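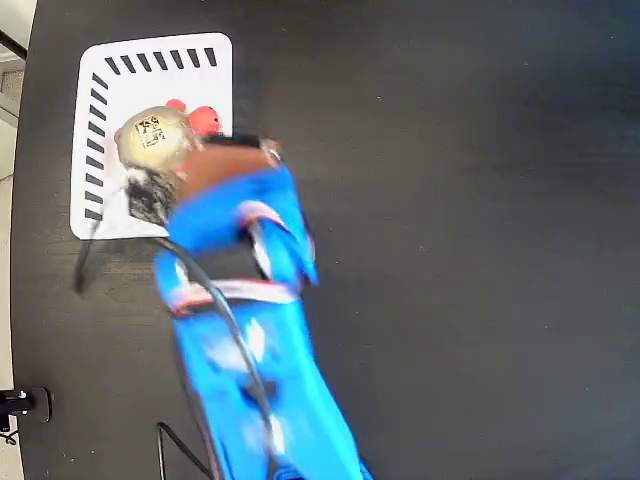 The **small lidded tin** is a household container for things too minor to deserve a drawer. Most begin life holding balm or mints and end it holding one button.

## Storage

Tins are commonly grouped on a flat tray, an arrangement the Busten housekeeping manual calls "sorting" and its critics call "moving." Labels help, provided somebody reads them. Jozef Van Hecke's 1111-page survey of domestic clutter gives the subject 17 pages, mostly about lids.

## Care

Wipe with a dry cloth. Dents are permanent and are usually described by owners as character.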